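How We're Building a Robot That Picks Things Up

March | By the Sandoval Street Workshop Kids' Page

12 comments | 333 shares

I have a robot arm clamped to a bench, and its name is Benholm. It's as tall as a cereal box when it stands up straight, and right now it's learning to pick up cloth. Cloth! I thought that would be the easy part (I was so wrong).

Think about how you grab a block. A block has hard sides and it stays the same shape the whole time. Squeeze it, lift it, done. Now think about a T-shirt. You grab one bit and the rest slides, flops, and folds over itself. Your fingers feel all of that and fix it without you even thinking. Benholm has two fingers and can't feel a thing, so we have to help it out.

The arm is called a Jevov kit, and it came to us in 12 pieces. Each joint has a little motor inside. A motor that can turn to an exact spot and stay there is called a servo (say "SUR-voh"). When I want the arm to reach out, the computer tells each servo where to go, and they all move together. The first time we switched it on, it waved at the ceiling. Wrong numbers in the code!

Then there's the eye, and that's my favorite bit. We put a tiny camera near the gripper so it rides along wherever the arm goes. It's great for small jobs, but it has one big problem. When it gets very close to something, everything goes blurry. Try it yourself: hold your thumb right up against your nose and look at it. Fuzzy thumb! 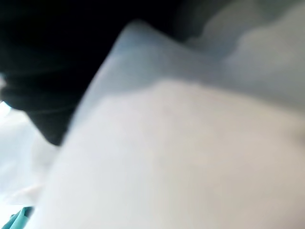

What does a robot do with a blurry picture?

A computer doesn't see "cloth." It sees a big grid of tiny dots, and every dot is just some numbers for how bright it is and what color. So even in a blurry view it can find clues. A big pale patch is one clue. A long soft edge where the pale part changes to blue-gray is another. That little bit of teal down in the corner is really handy, as strong colors are easy to find even when they're fuzzy.

We show Benholm lots and lots of views like that. We have 500 saved so far and I'd love to get to 1,000 before summer. The more it has to practice with, the better its guesses get.

Try it at home

Drop a dish towel on the table in a heap. Put on thick mittens, close one eye, and try to pick up the towel by just one corner. Now you know how Benholm feels!

Next month we're trying socks at the Grasumside build day, so bring an odd one if you're coming.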